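Guía de puesta en marcha de la celda Huaranga
Sección 4. Fijar las cajas y enseñar la primera recogida

Si llegaste hasta aquí, el brazo ya está anclado, el paro de emergencia responde y el programa Rekach abre sin errores. ¡Ahora empieza la parte más divertida! Vamos a montar la zona de recogida, cargar unas cuantas barras y enseñar al brazo a tomar una. Reserva una tarde tranquila. A Jairo Flores y a mí nos llevó tres la primera vez, y de esos tropiezos salieron casi todas las notas de esta sección.

Antes de empezar necesitas:
- las cajas metálicas
- dos prensas de apriete rápido
- cinta azul de carrocero
- listones finos de madera
- el juego de barras de colores
- el mando de programación, con el cable bien extendido y fuera del paso

4.1 Colocar y fijar las cajas

1. Pon el brazo en posición de reposo y pulsa el paro de emergencia. Déjalo pulsado hasta el punto 4.2.
2. Apoya las cajas sobre la mesa, una detrás de otra, con los bordes en contacto.
3. Coloca una prensa a cada lado, cerca de la unión. Aprieta primero a mano, comprueba que nada se haya torcido y da después el apriete final.
4. Marca con cinta azul la esquina delantera más cercana al brazo. Si algún día desmontas todo, la cinta te ahorra repetir media calibración.
5. Pega un listón por fuera de la pared derecha, a modo de tope.
6. Empuja la caja con las dos manos. Si se desplaza, vuelve al paso 3.

PRECAUCIÓN: el mango de la prensa sobresale más de lo que uno recuerda. Anota su altura en la pestaña «Obstáculos» de Rekach con 40 mm de margen. Elvira Arango lo dejó en 13 y todavía conservamos el mango roto en un cajón.

4.2 Cargar las barras

7. Echa pocas barras, mezclando los dos colores. No las ordenes. El programa tiene que aprender a resolver lo que le toque, y una caja peinada a mano enseña muy poco.
8. Suelta el paro de emergencia, rearma desde el mando y elige el modo manual a velocidad reducida.
9. Lleva la pinza por encima de la caja y bájala despacio, con el pulgar listo para soltar el pulsador de validación.

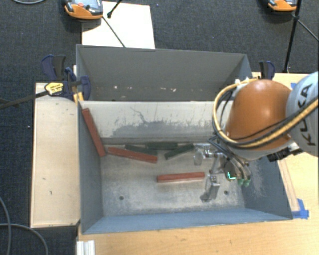 La elección de la primera barra decide si la tarde va bien o va mal. Rekach ordena las candidatas por espacio libre, pero en las pruebas iniciales conviene elegirla a mano, y la regla que usamos en el taller es sencilla: la más despejada y la más plana. Con un reparto como este, empieza por la roja que está casi horizontal hacia el centro del fondo, junto a la pinza. La roja recostada contra la pared izquierda déjala para el final, porque obliga a inclinar la muñeca, y las tres verdes de la pared del fondo piden una aproximación desde delante que se explica en la sección 5.

10. En la pantalla «Recogida», selecciona la barra y pulsa «Fijar objetivo».
11. Baja la pinza hasta que las puntas de los dedos queden a los lados de la barra, sin tocar el suelo de la caja.
12. Cierra con la fuerza al 49 %. Si la barra resbala, sube de punto en punto.
13. Levanta en vertical hasta superar el borde y guarda la posición.
14. Repite la recogida cinco veces, cambiando la barra de sitio cada vez.

NOTA: los arañazos del metal pueden confundir a la detección de bordes, sobre todo con luz rasante. Si Rekach dibuja barras fantasma en la vista previa, baja la sensibilidad a 83 y mueve la lámpara antes de tocar cualquier otro ajuste. Este truco es de Nelly Villca, ¡y nos salvó un fin de semana entero!

PRECAUCIÓN: no metas la mano en la caja para recolocar una barra con el brazo habilitado, ni siquiera a velocidad reducida. Pulsa el paro, recoloca, rearma. Cansa un poco, ya lo sé. Hazlo igual.

4.3 Revisar mangueras y cables

15. Con la barra sujeta, gira la muñeca despacio hasta los dos extremos del recorrido previsto.
16. Observa la manguera amarilla durante todo el giro. Debe conservar una curva amplia, sin tensarse ni rozar el borde de la caja.
17. Comprueba también los cables finos de la pinza. Si alguno se engancha, limita el giro en «Ejes» y repite desde el paso 15.
18. Guarda el programa con un nombre nuevo. El archivo «prueba_final_2» ya lo tenemos todos.

La primera vez que la barra sube limpia y se queda quieta en el aire da muchísimo gusto. Disfrútalo un rato y pasa después a la sección 5, donde dejamos que el brazo elija por su cuenta.

Secciones relacionadas
Sección 3. Anclaje del brazo y paro de emergencia
Sección 5. Barras apoyadas en la pared y aproximación inclinada
Sección 6. Clasificar por color con Rekach
Anexo B. Ajustes de fuerza para la pinza Odance
Novedades de junio en el taller Drarstead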